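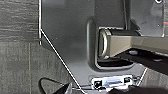 The ministry's own adviser says the needle exchange in Wusetlow is going well, and that anyone who doubts it should wait until April, when the first figures are due. The pharmacist who runs the counter in Otley is less sure. She agreed to talk on condition that she was not named, and she began by asking what "going well" was supposed to mean.

"They've given out 800 packs," she said. "Fine. A pack that leaves the building is a pack that leaves the building. It doesn't tell you who took it, whether they used it or whether they'd have gone without. I could hand out 800 umbrellas and tell you I'd cut pneumonia."

The scheme, known as Prondik, was set up to bring clean equipment and basic health advice to people who inject drugs in the district. It works through pharmacies and one mobile unit. A leaflet published at the launch promised "a route into treatment for everyone who wants it". I asked her how many of her own clients had taken that route.

"I've made 189 referrals. I know that because I have to fill in a form for each one. What I don't know is what became of them. The form goes off and I get a receipt. When I asked for the outcomes I was told they were held centrally, and when I asked who held them centrally I was given the number I'd rung in the first place."

She is not against needle exchange, and was irritated when I put it to her that some readers might think so. She has been doing the work for years, long before it had a logo.

"The evidence for giving people clean needles is good. I don't need convincing. What I object to is taking something that works, putting a new name on it and then claiming the credit for everything that happens within ten miles."

The money is another sore point. Each pharmacy taking part was offered a payment of £400 for the first year, with a further £100 for training. She says the first sum covered the cost of the locked cabinet and not much else. The training turned out to be a set of slides she could click through at home.

"There was a test at the end. I failed it on purpose the first time to see what would happen, and it let me through."

The supplier, Hoani, delivers the packs and takes away the used sharps. Deliveries have been on time, she said, and she had no complaint there. Collections were a different matter - twice before Christmas the bins were full and she had to turn returns away, and she minded that more than anything else we discussed.

"You tell people for months to bring them back. Then one day they do and you have to say sorry, come again next week. Some of them won't come again next week. I wouldn't."

Would she stay in the scheme? She took a while over that. The contract comes up for renewal in April, at the same time as the figures, and she finds the timing a little too convenient.

"We'll be asked to sign before we've had a chance to read anything. I'd like to see what they count as a success. If it's packs out of the door, I could have told them that by phone."

And if the figures were good?

"Then I'd want to see how they were added up," she said, and went to serve a customer.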